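Vemgate grasp study: your questions, with fewer adjectives than the press release

Does the method work?
On the test set, yes, more often than the baseline. Whether it works in your kitchen is a separate question, and the paper doesn't answer it. Keegan Rakena, who ran the trials, would tell you the same.

What is the claim, in plain words?
That a policy trained on 2,857 demonstrations can pick up household items using only the wrist camera, with no overhead view. The older Otel policy needed both.

Why should I care about dropping a camera?
Maybe you shouldn't. It saves a mount and a calibration step. It also means the arm knows only what is near its fingers, and anything out of focus may as well be fog.
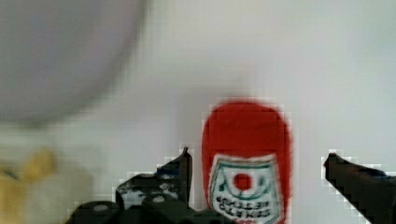 How many trials were there?
We ran 900, split evenly between the 2 policies. That sounds like plenty until you divide it by object, lighting and starting pose. Some of those cells are thin, and we'd ignore any ranking built on them.

The video is so blocky. Is that what the policy sees?
Yes. We compress the wrist stream hard before training. Brigitta Gisler thinks this helps the policy ignore small print and stick to colour and outline. It's a nice theory. We haven't run the test that would back it up, so please stop citing it as a finding.

Does it centre the gripper before closing?
Not reliably. It will often start with one finger much nearer the object than the other and correct late, or not at all. We logged 55 failures of this sort and left them in the totals.

Could it just be memorising colours?
It could. Bright objects did better than pale ones, and that bothers us more than it seemed to bother the reviewers. Hedvig Westerberg is repeating the trials in July with repainted objects.

Will you release the data?
The demonstrations, yes. The failed trials too, once Keegan has finished labelling them. If you only download the successes, don't write to us about how well it works.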